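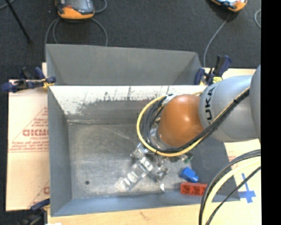
Tip 5: Setting up the picking bin

Members of the Grindbridge Student Robotics Club are asked to observe the following before each bin-picking session.

Clamp the bin at the corners and press down firmly on each rim. A bin that shifts will spoil the taught positions.

Tie the cables with enough slack for the wrist to turn fully – a tight loop will pull at the connector.

Begin with a few plastic parts in plain colours. Clear parts should be left until the program runs reliably.

Hang up both pendants at the end of the session and coil their leads.

Requests for spare clamps should be made to Anjana Wanigasekara, Room 226, by 19th July.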